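Llevaba meses buscando un colgador de plástico para el pasillo y al final me quedé con el Endance, en beige, que me costó 3 euros más que el blanco (¡y qué bien hice!). El tono es clarito, tirando a gris, y contra la pared blanca queda discreto, casi ni lo miras al pasar.

Lo que más me gusta son las curvas -- tiene un lazo en forma de lágrima que me parece monísimo, y los ganchos acaban en punta redondeada.

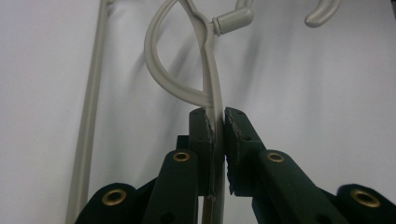
La tira plana ya me convence menos. Es estrechita y se dobla un poco, así que yo ahí no colgaría un abrigo gordo. Mi vecino Adelino Esteves tiene el Dundberg, bastante más tieso, pero le costó 188 euros y a mí me parece un disparate para colgar bufandas.

Lo compré en abril y repetiría, aunque le pediría un brillo más mate.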